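Surkby Market Traders March Over Plan to Clear Riverside Stalls
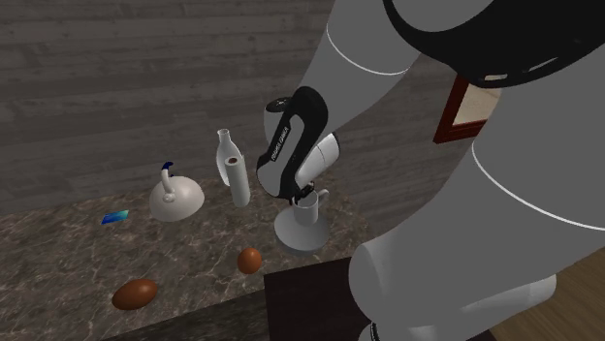
SURKBY – The stalls along the river stayed shuttered on Thursday as traders, their families and a good many of their regular customers walked through the middle of town to protest a plan that would move the old market to a lot beside the Skirnis road.

Organizers put the turnout at 2000, which would make it one of the biggest gatherings the town has had in years, and even people who had only come out to buy bread found themselves walking along for a block or two. The march set off from the ferry landing at 10 in the morning, went up past the post office and the girls' school, and ended on the steps of the town hall, where a petition was handed in at the front desk.

Under the plan, which the council put forward in September, the 101 licensed stalls on the riverside would have to close before the spring so that the bank can be rebuilt with a wider road and a parking area. Traders would be offered new spaces at the Skirnis lot, 3 miles out, and would be charged a higher monthly fee for them. The council says the present site floods too often and that fire trucks can't get down the lanes between the stalls, and it has promised running water and proper drains at the new one.

Traders don't dispute the flooding, and many of them will gladly tell you about the year they sold onions standing in rubber boots. What worries them is the distance. Most of their customers come on foot, a great number of them are elderly, and the bus that serves the Skirnis road runs only every two hours and stops early in the evening. One woman who has sold dried fish from the same corner since she was a teenager said she had nothing against a new roof or a clean tap, but she would like to have somebody there to sell fish to.

Farmers from Butari, who bring in greens and eggs on market days, joined the march as well. They came down the valley before sunrise in a line of pickup trucks, with hand-painted signs tied to the sides, and parked along the embankment. For them the Skirnis lot would mean crossing the town twice, and several said they would sooner take their produce elsewhere than pay the extra fuel.

The day stayed friendly for the most part. Police closed two streets and there was a short argument near the bridge when officers asked marchers to keep to one lane, but it was settled quickly and no arrests were reported. By noon tea was being passed around on the town hall steps, and there was some singing too – mostly old harvest songs, with new words about parking.

A spokesman for the council said the petition would be read out at the next meeting and that "no stall will be touched" until it has been discussed. Some 500 written objections have already come in, he said, and the deadline for sending them has been extended by two weeks. The traders' association in neighboring Sriwong, which went through a similar move, has offered to send a delegation to speak at the meeting.

The riverside stalls were due to open again the following morning at the usual hour.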